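红盆子

我妈打电话叫我回去收拾屋子的时候，我正在单位食堂跟维娅抢最后一块排骨。维娅就是Vija Vītola，拉脱维亚人，在我们公司做单证，中文是跟菜市场学的，骂人特别利索。她听见电话里我妈的嗓门，嘴里还嚼着，就说她也要去。我说你去干嘛，又不是吃席，是搬箱子。她说她喜欢搬箱子。

我跟你们讲，真有喜欢搬箱子的人！我也是认识她以后才知道的。

事情是这样的，我弟年后要接我爸妈去他那边住一阵子，他媳妇快生了，家里腾出一间朝南的屋。老两口嘴上说不去不去，住不惯，那边的面条没嚼头，结果我妈三天里打包了半个厨房。我弟说妈你别带锅，这边有锅。我妈说你那个锅也叫锅？就这么吵，一边吵一边装。装到后来她自己也乱了，不知道哪些是带走的，哪些是扔的，哪些是送楼下裁缝的，只好把我叫回去断案。

我们坐247路去的，坐到头，再走一段上坡。维娅一路拎着一兜橘子，说空手上门不礼貌。我说这是我家。她说那也是门。

我爸来开的门，围着围裙，脸上一副等救兵的表情。客厅里已经没法下脚了，地砖上摊着纸箱，都是喝牛奶攒下来的，有一个还没撑开，扁扁地躺着。我妈从厨房里探出头喊，换鞋换鞋！我低头一看，哪还有放鞋的地方。

维娅倒是一点不见外，鞋一脱，袖子一撸，问我妈，阿姨，哪个要，哪个不要？我妈高兴坏了，拉着她就讲规矩：吃的归吃的，用的归用的，拿不准的，都放红盆里，等我来看。

这个红盆我得说一下。大红的，镶一圈绿边，搁在那把雕花木头椅子上，那椅子平时谁也不坐，嫌硌后背，专门放东西。从我记事起我们家就有个盆，盆换过好多回，规矩没换过，凡是不知道该往哪放的都进盆。我小学丢的校徽在盆里找着过，我弟的牙（他自己掉的那颗，不是我打的）也在盆里待过好些天。我爸管它叫法院，说进去的东西都等着宣判。

所以我就站在椅子边上当法官，拿起一样喊一样。橡皮筋，留。没头的螺丝刀，扔。我爸从沙发后面说别扔，我有用。行，留。一包不知道哪年的花椒，我妈闻了闻，说还行，带走。然后我就摸到了那个烟盒。
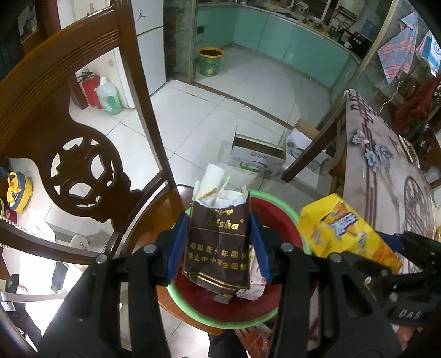

白沙。我爸抽了一辈子的白沙。

可是我爸去年十月就戒了啊！戒得那叫一个轰轰烈烈，体检完回来，当着全家的面把打火机交给我妈，我弟还给他发了450块钱红包，说是戒烟奖金，我在群里连发了一串鼓掌。过年的时候亲戚递烟他都摆手，说戒了戒了，孙子要来了。我三舅为这个还感动得多喝了两杯。

我捏着那个盒子，一时间不知道该喊留还是喊扔。

我爸在沙发后面捆报纸，背对着我，后脑勺看着特别无辜。我妈在厨房里跟维娅讲腊肉怎么切。我就咳了一声，说，爸。

他说，嗯？

我说，你来一下。

他慢慢吞吞走过来，看看我手里，又看看我，脸上那个表情我现在都记得，先是愣，然后往厨房那边瞟了一眼，然后就把盒子从我手里拿过去，塞进围裙兜里了。

我压着嗓子说，你行啊你，奖金都领了。

他说，小点声。

我说，什么时候又抽上的？

他想了一会儿，说，就前两天。

我说，前两天是哪天？

他说，你怎么跟你妈似的。

我真有点来气。也说不清气什么，你说他七十的人了，抽一根能怎么着，可我那阵子每回打电话都问，爸，没抽吧？他都说没有，一根没有，你闻闻（隔着电话让我闻）。我信了呀，我还拿他当榜样，在公司里跟Ilari Pelkonen吹过牛。Ilari是我们老板，芬兰人，办公室在318，戒烟戒了好几年，每次都失败，我就跟他说，我爸，七十岁，说戒就戒。他听完把抽屉里剩的都给扔了，第二天又下楼买去了，那是后话。

反正我就板着脸接着判案。充电线，不知道是谁的，留。过期的膏药，扔。橘子皮，谁放的，扔。我爸知道自己理亏，我喊什么他都说好，连他那顶破了洞的帽子我说扔，他也说好。我倒不好意思了，又给捡回来了。

维娅从厨房出来，端着一摞碗，看看我，看看我爸，用她那个菜市场中文问，你们两个，谁欠谁钱？

我说他欠我弟450。

我爸说，我还，我还还不行吗。

我妈在里头喊，还什么？

我爸说，没什么！

中间歇了一会儿。我妈下了面，非要维娅坐主位，又嫌桌子乱，拿胳膊一划拉，东西全推到一头去了。维娅吃面的声音比我爸还响，我妈看她的眼神简直像看亲闺女，看我的眼神像看邻居。她问维娅，你妈妈在家吃什么？维娅说，土豆。我妈说，光吃土豆？维娅想了想，说，还有别的土豆。我妈心疼得又给她添了一筷子肉。

我爸吃得快，放下碗就说下去倒垃圾。我心想好嘛，倒垃圾，多少年的老借口了。我说我陪你。他说不用。我说用。

下楼的时候他走前面，拎着两个大袋子，我空着手跟着，像押犯人。到了垃圾桶边上他把袋子一扔，从围裙兜里把那个盒子掏出来，也扔了，扔完拍拍手，要往回走。

我说，你不抽一根？

他说，我哪有烟。

我说，盒子都在你兜里你说你没烟。

他站在那儿，拿鞋尖蹭地，蹭了半天，说，那个不是我的。

我说，那是谁的？家里就俩人。

话一出口我自己就停住了。

家里就俩人。

我爸说，你别说是我说的。

我说不可能。我妈？我妈闻见烟味就开窗户骂街的，骂了四十多年，骂得我爸大冬天穿着棉袄蹲楼道里抽。我小时候写过作文，《我的妈妈最讨厌抽烟》，还被贴在教室后墙上。

我爸说，她把我那条剩下的收走了嘛，说拿去送人。我也没问。后来有天夜里我起来上厕所，看见阳台上有个火星子，给我吓的，我以为着火了，我还想着灭火器在冰箱边上呢，光着脚就过去拿。走近一看，你妈坐小板凳上，裹着我那件大衣，抽着呢。

我说，她看见你了？

没有，他说，我又回去了。

我问他怎么不说。他说说什么呀，她那阵子睡不着。你弟叫我们过去，她嘴上嫌这嫌那，夜里就坐着。她在这屋里住了多少年了你算算。我说那你刚才干嘛认？他说，你那个嗓门，我不认你不就喊出来了，还有外人在。

说完他又补了一句，她抽得不像样，拿烟的姿势都不对，浪费。

我站在垃圾桶旁边，风挺大的，忽然特别想笑，又有点笑不出来。我想起来这个冬天我妈每回接电话，声音都哑哑的，我还给她寄过枇杷膏。寄了2回！她说管用，挺甜的。

上楼的时候他走得慢，到拐弯的地方扶着墙喘，说，你弟那边有阳台吧？

我说有，封上的。

他说，封上的能开窗户吧？

我说能。他点点头，接着往上走。

回去的时候桌上的碗已经收了，维娅正跟我妈学怎么叠塑料袋，叠成小三角那种，叠一个往盒子里塞一个。我妈嗓子又哑了，讲两句就要咳一下，桌上什么喝的都有，我顺手就去给她拿水。

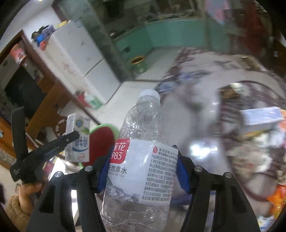
她喝了一大口，在嘴里咕噜咕噜转了一圈才咽下去。以前我怎么没注意过呢，她喝水是这么喝的。我爸也在边上看着，我俩对了一下眼，赶紧都把头扭开了。

我妈放下水，问，垃圾倒完了？

倒完了，我爸说。

盆里的也倒了？

倒了。

她就往那把椅子那边看。走过去，手伸到盆里翻了翻，翻出橡皮筋，翻出那把没头的螺丝刀，翻得哗啦哗啦响。我心里那个紧张啊，就跟当年她翻我书包似的。翻了一会儿她说，哎，我记得这里头还有个东西。

我爸说，烟盒是吧，我的，让闺女抓住了，骂了我一顿。

我妈背对着我们，半天没动。维娅手里捏着个塑料袋三角，看看这个，看看那个，这回倒是一句话没问。

然后我妈转过来，拿螺丝刀指着我爸，说，你看看你，戒了多久了，功亏一篑，你对得起谁？孙子生下来闻你一身烟味？

我爸说，对不起对不起。

我妈说，下不为例。

我爸说，下不为例。

我妈又说，去那边可不许了。这句声音就小多了，也不知道是说给谁听的。

后来就接着收拾。锅到底还是装进去了，我帮着用旧毛巾裹的，裹得像个粽子。我妈从抽屉最底下翻出一个信封，上头用圆珠笔写着2/18/19，我弟那时候刚从国外回来，写日子还是那个写法，里头是他头一回往家交的工资条，钱早花了，信封没扔。我问这个算吃的还是算用的，她想都没想，装自己口袋里了。

橘子也剥了，维娅把她带来的吃掉了一大半，还振振有词，说橘子太重，带着上火车不合适。

天擦黑我们才走。我妈给维娅装了一袋腊肉，给我装了一袋塑料袋三角，说你家里肯定没有。走到门口她又把我叫住，说你那个枇杷膏，别寄那边去了啊，你弟媳妇爱干净，东西多了她心烦。

我说行。过了一会儿我又说，妈，阳台窗户能开。

她说什么窗户？

我说弟弟家的，阳台窗户，能开，往左边推。

她看了我一眼，把我围巾往里掖了掖，掖得特别紧，勒得我直翻白眼。她说，知道了，快走吧，赶不上车了。

回去的247路上没什么人，维娅抱着腊肉打瞌睡，快到站才醒，冷不丁问我，你妈妈那把椅子，带走吗？

我说不带，太沉了，再说那边也没地方放。

那盆呢？

我想了想，还真忘了问。我给我爸发了条微信，过了好几站他才回，说盆带，你妈抱着呢，不让往箱子里装。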